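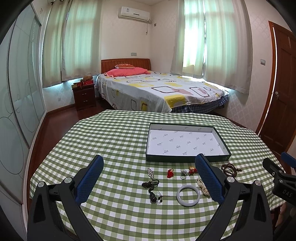
Marloes Verhoeven has objected that the Verik process should not be filed under etching at all, as no acid touches the plate, and that most handbooks repeat the error from one another.

Home Articles Techniques Artists Index Search

Verik process

The Verik process is a method of intaglio printmaking in which the image is cut into a layer of hardened chalk and glue carried on a metal plate. The plate itself is left unmarked. The layer, called the bed, holds the ink in the cut lines and is washed off when the edition is complete, so that the plate can be coated again. The process is named after the Verik workshop in Amness, where it was worked out by the printmaker Ans Maes.

Classification

Older reference works list the process as a form of etching. Verhoeven places it with collagraphy, where the printing surface is built up on a support. Sibel Kozan treats it as a separate class, on the grounds that a collagraph is normally made by adding material and a Verik plate by taking it away. The term "chalk intaglio" is used by some print rooms and covers both the Verik process and several related methods that use plaster.

Materials

The bed is made from precipitated chalk, hide glue and a small amount of linseed oil. Too much oil keeps the bed soft and the lines close up under pressure; too little makes it brittle. Maes used zinc plates. Later printers have used aluminum, which is lighter and cheaper but must be scoured before each coating or the bed will lift at the corners.

Ink is the ordinary stiff black used for copperplate, let down with plain oil. Paper is dampened as for etching, though less heavily. Water left standing on the sheet softens the glue and will pull chalk into the print, where it shows as a gray bloom along the heavier lines.

Preparation of the plate

The plate is cleaned and given up to seven thin coats, each brushed at right angles to the last. It is then dried flat for 40 hours. Drying with heat is possible but produces fine cracks, which print as a net of hairlines. Kozan records that Maes left such cracks in a few plates on purpose, mainly in the landscape subjects.

When dry, the bed is rubbed down with fine abrasive paper and sealed with thinned shellac. The seal has two uses. It allows the surface to be wiped clean of ink, and it gives a slight drag under the needle. Corrections are made by filling a line with fresh chalk paste, rubbing it level and sealing the spot again.

Drawing and printing

Lines are cut with a steel needle or a narrow scraper. The depth of the line is limited by the thickness of the bed, and tone is obtained by placing lines close together or by pricking. Broad flat darks are difficult. Where they are needed, printers roughen the area with a wire brush before sealing.

The press is set lighter than for etching, with two felts in place of three. An unsteeled plate will give 50 good impressions before the edges of the lines begin to crumble. Musa Onyeka reported longer runs from beds hardened with alum, but the hardened bed is slow to remove and the wash can stain zinc.

History

Maes began tests at the Verik workshop after a shortage of copper plate, and the first signed prints date from the following February. The best-known set, Serard Views, consists of harbor and street subjects in a single small format. It was published by Geerts, who also issued a short printed manual in 1000 copies. The manual gives the proportions of the bed by volume only and does not state the strength of the glue, an omission that has caused trouble for those working from it.

After Maes stopped printing, the process was little used outside Amness. It was taken up again by Onyeka, who taught it alongside drypoint and replaced the hide glue with an acrylic binder. Verhoeven does not accept prints made with the acrylic bed as Verik prints. The Amness print collection catalogs both under the same heading.

Collections

The largest holding is in Amness and comprises 333 sheets, including working proofs and several impressions from cracked plates. A smaller group, given by Nana Mahama, is kept at Serard. No coated plate by Maes is known to survive.

See also: collagraph, drypoint, plaster print

Last edited August 25, 2020 | Contact | Copyright | Back to top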